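**Ticket 313: Skandeck, board-moving task, success rate will not reproduce**

Opened by: Serpil Kahraman
Date: February 2021
Status: open, cause found

Reported fault: the two-arm policy trained in January scores well in the Polat evaluation set but drops sharply when the same checkpoint is rerun in Skandeck. Same seeds, same 2,911 training episodes.

Checked so far:

- Checkpoint hash matches.
- Action scaling matches.
- Physics step differs. Polat runs 3 substeps per control step, Skandeck runs 7.

Set Skandeck to 3 and reran. Part of the gap closed. The remaining failures fall in the phase where the left gripper is pressed against the lower edge of the tilted board, with the right gripper pointing up beside the dark slatted cabinet.

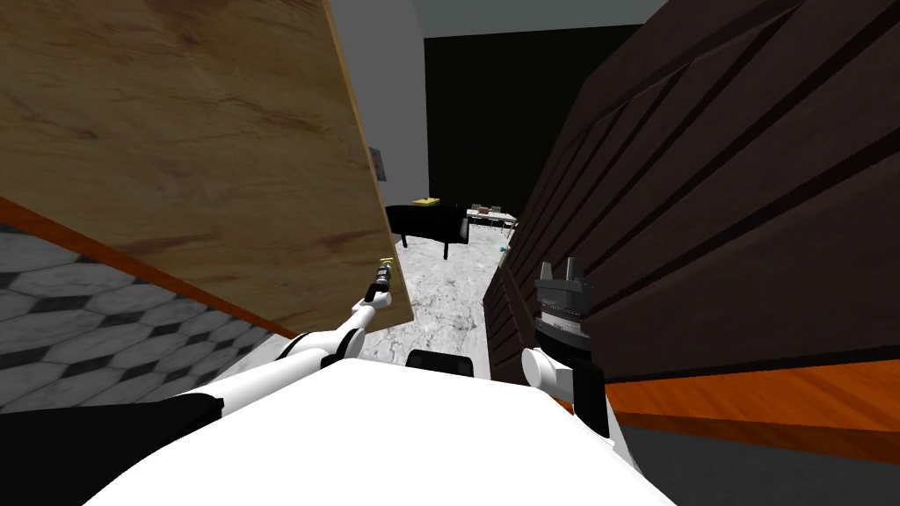

Does the substep count alter the contact force the policy sees?

It alters the peak value. The mean over a control step stays close, but the policy input is the last substep only, so a short spike is either caught or missed.

Fix under test: average the force over all substeps before it enters the observation. Branch is `skikeo/force-mean`. Needs a retrain; the old checkpoint is not valid with the new input.

Left to do: rerun Polat with the averaged input, then correct the results table. Do not quote the January figure until then.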